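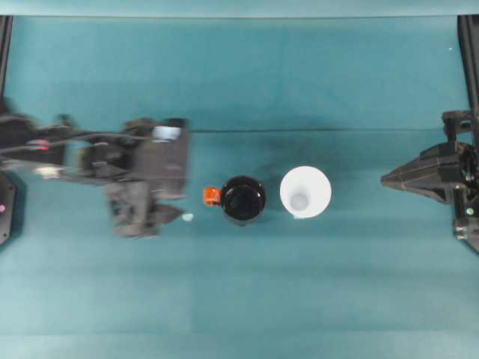 Two-arm bench build: left arm reaching toward the mug handle

4 min read

We use cookies to remember your login and forum settings. Accept / Manage

radik_shed
Both arms are mounted now, one at each end of the table in my garage. I'm using a black mug with an orange handle because the overhead camera picks the colour up easily against the teal. White cup goes to its right. The right arm holds still while the left one moves. Left wrist settles 6 mm past the target on fast moves. On slow ones it's fine. Anyone had this?

Malabanan
Drop your acceleration before you touch anything else. You're moving a lot of weight at the end of that arm.

mandness_bench
Disagree. If slow moves land properly I'd look at the mount first. Grab the base and try to rock it.

Malabanan
He can do both, but the acceleration is one line in the config.

radik_shed
Halved it. Down to 2 mm. Base does rock a bit, so mandness has a point too.

zalesley
Check the cables along the arm as well. Mine pulled at full reach and I spent most of April blaming the motors.

mandness_bench
Bolt the base through the table. Clamps creep.

radik_shed
Will drill it tonight and run the test again.

Comments (3)

Lovely Javier: What did you use to cover the table? Mine is grey and the camera loses everything on it.

tiller: Cups like that are too light to practise on. Put some washers in the bottom.

zalesley: Washers rattle. I use rice.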